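The sink at Uscombe

The contract said 1,000 wipes of one sink. I took it in October, after the cannery in Trollow let the night shift go.

The room was upstairs in the Uscombe building, past a door with the Solberg name still painted on it. I wore the headset and the gloves. When I moved my left arm, the robot moved its left arm.

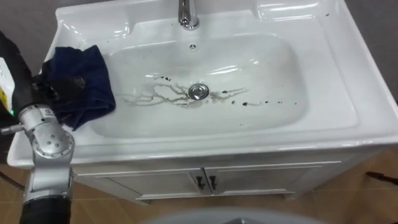
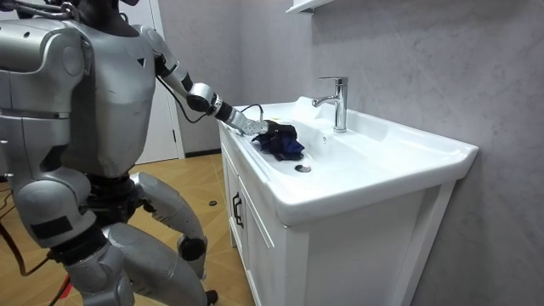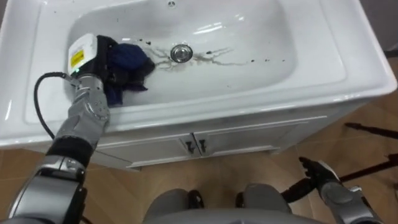 Brown marks in the bowl, blue cloth, go.

A wipe was counted if the cloth stayed in the grip and I kept the rim clear. I learned to come down slow and push from the wrist. If I hurried, the cloth bunched under the fingers and I had to mark the try as bad. They wanted the bad ones too. They paid half for those.

Between tries I took off the headset and mixed more dirt. Coffee grounds, water, a spoon of potting soil. I had 30 minutes for lunch and ate it in the stairwell, where my hand kept making the motion on my knee.

By the second week I had a way of doing it. I started at the left wall and pulled toward the drain, then lifted, then went around. My mother cleaned like that. She did rooms at the hotel in Zollilstead and never owned a sink that nice.

I passed 1,000 and they asked me to stay on. The last number I saw on the screen was 2,618.

In spring they had me come back and watch it run alone. I stood by the wall with my coat on. The arm went out over the bowl and stopped for a second – I always stopped there, to check the rim. Then it started at the left wall and pulled toward the drain.

I signed the sheet and caught the 2 o'clock bus.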